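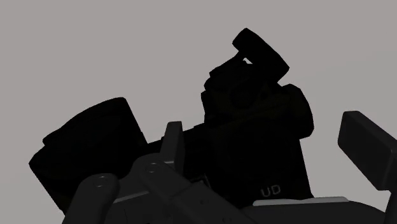

Figure 1. Wrist camera view in the simulator. The gray behind the hardware is the default background.

3.2 Perception, or what was left of it

Our plan in January was to train the grasp planner on simulated wrist images and carry it over to the lab arm in the last month. We built the simulator on Flovuvitz, the department's rendering toolkit, and wrote our own control layer on top, called Gaven. Gaven is 567 lines of code, of which we would defend perhaps half.

The first segmentation network was very good at finding robot. It found robot in every image, including the ones we had rendered specially with a cup in them. Figure 1 shows the kind of input it had to work with: the near finger links come out charcoal gray with their screw holes readable, and the parts behind them are close to solid black. Apart from a small white "UD" there is very little on the dark parts for a feature detector to hold on to, and ours held on to the letters with great loyalty.

We tried two fixes. Adding a fill light to the renderer took an afternoon and a long argument about shadows. Masking out the robot using the joint angles took 6 weeks, most of them spent learning that Gaven and Flovuvitz disagreed about which way the wrist turns. Both are in the final version.

We then ran 183 test grasps in the Nellcombe tabletop setup, with the Yazıcı planner as the baseline. The baseline won on speed. Ours dropped fewer cups – after we fixed the sign error, which we recommend doing first.

The masking code and the test logs are in the project repository under "wrist_old_final". There is also a "wrist_final", which should not be used.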